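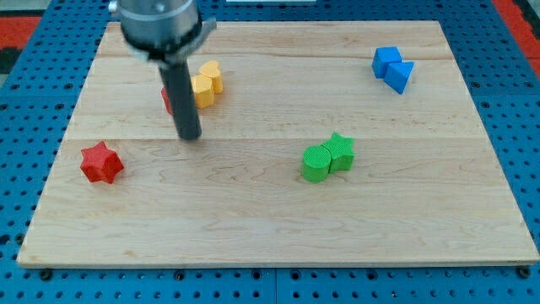
Block-sorting cell at the Drernberg open day: arm with rod tool over the wooden work board.

Drernberg opens robot test hall to visitors

Drernberg opened its test hall in January for a half-day of demonstrations. The program covered 42 short runs, starting at 9:30 a.m., on equipment set up with the integrator Cuveo.

The main station showed a single arm working over a maple-colored board bolted to a perforated blue table. The arm carries a plain black rod in place of a jaw gripper and moves parts by pushing them. The parts are small blocks in red, yellow, green and blue, in shapes that include stars, a cube and a cylinder. Visitors chose a color and a target area, and the control software, Rangel, planned the path.

Pushing is harder to plan than gripping – a block can turn as it slides, and two blocks in contact tend to move together. Rangel checks block positions after each stroke and replans if the error is above a set limit. Before the open day the cell had logged 3748 strokes, 2752 of them with blocks touching at the start.

A second station ran Tavar, the company's tool for reviewing stored runs. Staff replayed 56 recordings and took questions on calibration, tool wear and safe speed limits.

Drernberg plans to repeat the open day in the fall. Group visits can be requested through the contact form on the company website.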